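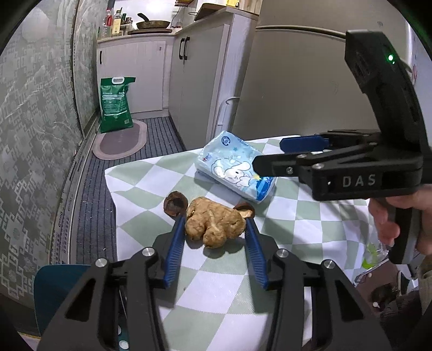
Figure 1. Piece of ginger root over a checkered tablecloth.

Ornodari – Project Report
Mercy Bakilana, June 25, 2021

1. Summary
Ornodari is a short point-and-click adventure game for one player. The player is a Warden who has to reopen a flooded mine. There are 2 endings.

2. Work done
I started the script in April and cut it twice. The final version has 193 lines of dialogue, down from 1,195. Most of the cuts came from Mäkelä, the ferryman, who repeated hints the player already had.

3. Problems
The inventory broke when two items were combined in the wrong order. I fixed this by sorting the items before the check. Saving inside the pump room still fails sometimes – see the bug list.

4. Left to do
Sound for the last three rooms, and a shorter intro.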